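Skillura
Home Reviews Guides Standards Contact
Search reviews Search

Review: Cuvodis Practice Pack for simulated home robots
March 4, 2024

Cuvodis sells a set of written rules for testing two-armed robots in simulated rooms, with a checklist and 28 short tasks. I used it for most of a month on our bedroom set, the one with the striped chest of drawers. 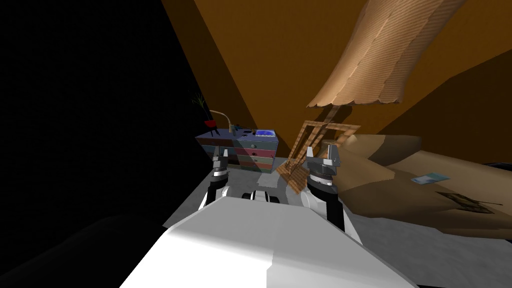
The rules are short and mostly sensible. Reset both arms before every run. Set a speed limit near furniture and write it down. Log every contact, even a light one. I did 400 runs and 361 came out with a complete log, well up from what we managed with our old notes.

The section on clearance is the best part. It asks for a separate stop distance for each arm – our old notes had one number for the whole robot.

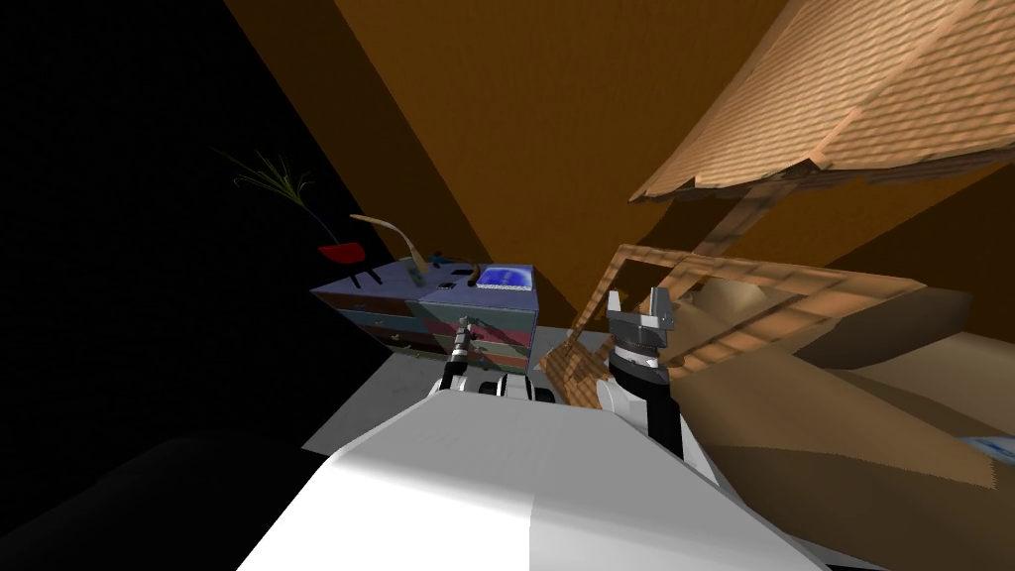
My main complaint is the scoring sheet. It treats a bump against a drawer and a bump against a bed as the same fault, and you can't change the weights. The Pacheco checklist handles this better, but it has no tasks of its own.

The rule on small objects is also thin. It says to record where each item lies before the grippers close, and leaves out what to do if an item rolls.
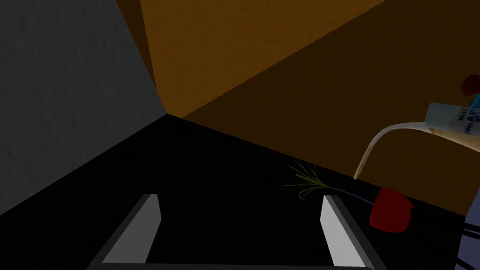
Open gripper with the red flower lying to its right.

The file loaded in Flurkadia without trouble. The license costs $200 per team. Worth it if you have no written rules yet – otherwise wait for the May update.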